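Rosholm Allotment Soil Records

README for the data files, version 2

What the files hold

The Rosholm soil records bring together readings taken on the allotments between the railway cutting and Iyer Lane. There are 300 plots on the site, and each was sampled twice, once in March and once in November, which gives 600 rows in the main file. The records were started by Lutfa Pramanik and are now looked after by Florin Mihăilă.

Files

readings.csv: one row per sample
plots.csv: one row per plot, with its area in square metres and the side of the site it lies on
notes.csv: free-text remarks from the people who took the samples
changes.txt: corrections made between versions

Columns in readings.csv

plot_id: a letter for the row of plots and a number, for example C14
season: spring or autumn
ph: acidity, to one decimal place
organic: organic matter as a percentage of dry weight
texture: sand, loam, clay or mixed, judged by hand
depth_cm: depth of the sample, normally 30
sampler: initials

How the samples were taken

Each sample is a mix of five small cores from one plot, taken in a W pattern and stirred together in a bucket. Paths, compost heaps and the strip beside any shed were left out. Stones and roots were picked out by hand, and the soil was spread on trays to dry before it was sieved.

Acidity was read with a Zorkton bench meter, set against two buffer solutions at the start of each session. Organic matter was found by weighing a dried portion before and after heating it in a furnace. Yamuna Warrier did all the autumn furnace work. The spring portions were shared between her and Sandro Santoro.
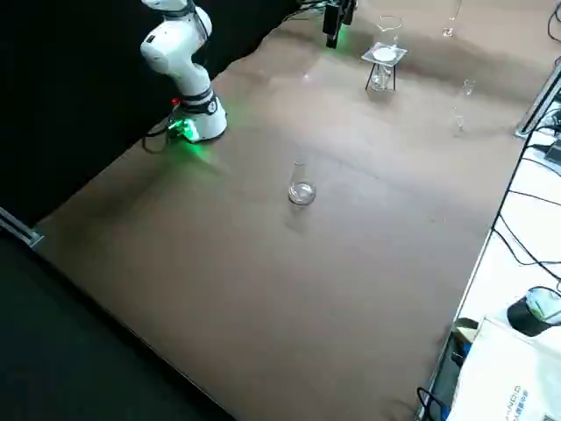
Texture was judged by rolling a damp pinch of soil between finger and thumb. Two people judged each sample, and where they disagreed it was entered as mixed. This makes "mixed" a broad group, and it should not be read as a soil type.

Known problems

Row F floods. Several of its autumn samples were taken at 20 cm, and the depth column shows which. Plots B7 and B8 were joined into one between the two seasons but keep separate numbers here. Blank cells mean a reading was not made. A zero is a real zero.

The organic figures for row A in version 1 were entered against the wrong plots. They have been put right, and anyone still using version 1 should replace it.

Use

The files may be copied and reused with credit to the Rosholm soil records. Plot holders' names are not included and we do not give them out. The Rernora script that draws the site map is kept in a separate folder with its own README.

Corrections should go to Hollis Sorensen, with the plot number and season in the subject line.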